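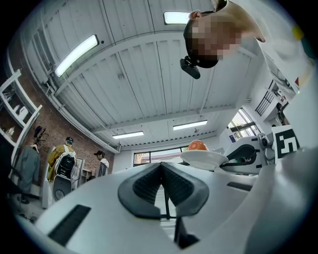 A black head strap holding a device at the forehead

Head strap

A head strap is a band worn on the head to hold an object in place. Common uses include lamps, magnifiers, goggles and hearing protection. Most straps are woven from elastic or nylon and closed with a buckle or a hook-and-loop patch.

Types

The simplest type is a single band passing round the brow and the back of the skull. Heavier loads usually need a second band over the crown, which stops the first from slipping down. Widths of 32 mm and 42 mm are sold by the maker Halvorsen, whose Triletik range also has a removable brow pad.

Care

Elastic loses its stretch with sweat, heat and sunlight. Straps are normally washed by hand in cool water and dried flat.

See also
Chin strap
Headband
Tumpline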